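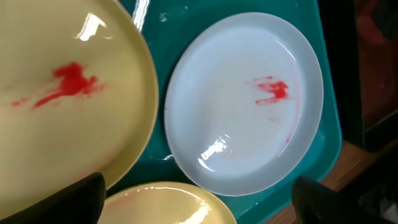 How to budget for a two-arm dishwashing cell without fooling yourself

Start with the plates you own. Vendors quote on clean demo dishes, so write down your real mess before you call anyone. Ketchup-type smears and wet trays are where quotes fall apart.

Step 1. Price the table, then the arms. Zikow's quote had the arms on page one and the rail, cables and brackets on page four. Add them up yourself. 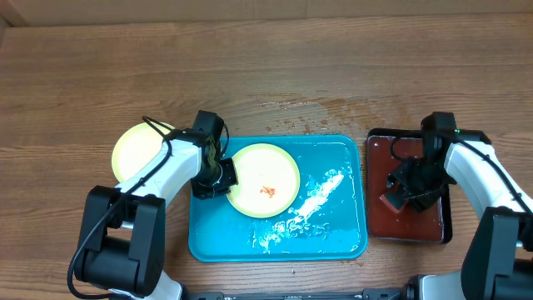
Two arms over the table, with a plate on the blue tray.

Step 2. Ask for cycle time per plate, suds included. Flulia told us 40 seconds. Aarti Solanki asked whether that covered rinsing and got a brochure back. Put down 65 until they prove otherwise.

Step 3. Set aside money for water. Bare wood is a poor choice under this kind of work, whatever the installer says, and liquid gets well past the tray.

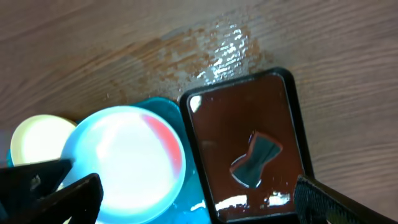 Get a price for a sealed top with a lip and a drain. Ours came in at $294, and I would spend that before buying any software add-on.

Step 4. List spares. Finger pads at $165 a set are not "consumables included." Read that line twice.

Step 5. Refuse to sign on a Friday. Discounts that expire at 5 p.m. tend to come back Monday.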